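Flodgate Bimanual Pretraining: Frequently Asked Questions

Last updated April 6, 2021

What is Flodgate?

Flodgate is a method for pretraining two-arm manipulation policies on head-view video of people doing household tasks. The policy is then fine-tuned on a small set of robot demonstrations.

How much data was used?

The pretraining set has 612 clips covering 23 tasks. Fine-tuning used 11 demonstrations per task, recorded by teleoperation on the Gella platform.

Do I need hand pose labels?

No. Hand pose is estimated by the Raju tracker and stored with each clip. Clips where tracking fails on both hands are dropped before training.

What is the main result?

Pretrained policies needed fewer robot demonstrations to reach the same success rate on lid and container tasks. We saw no gain on tasks done with one arm.

Why are containers treated as a separate task group?

Contact labels for container tasks are assigned per hand, and the two hands are labeled independently. A lid is a useful case for this scheme. With the left hand pinching one short edge near a clip and the right hand curled over the opposite edge, the two contacts differ in type, and the open box beside them has latch tabs that give the target orientation. The label file stores both contacts and the box angle. 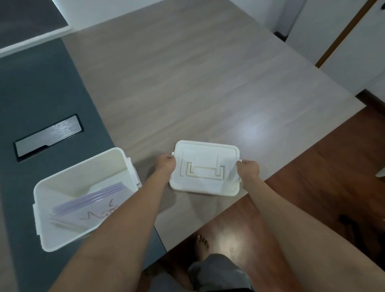 Grasp type is predicted for each hand at every step. Sharing one grasp label across both hands lowered accuracy in our ablation, most of all on rigid parts with a raised rim like this lid, where a pinch and a wrap can occur together. The shared-label setting is still in the code but is off by default.

Can I use the weights on a different robot?

Yes, if it has two arms and a head camera. The Miltovside release includes 5 adapter configs. Other grippers need a new action head.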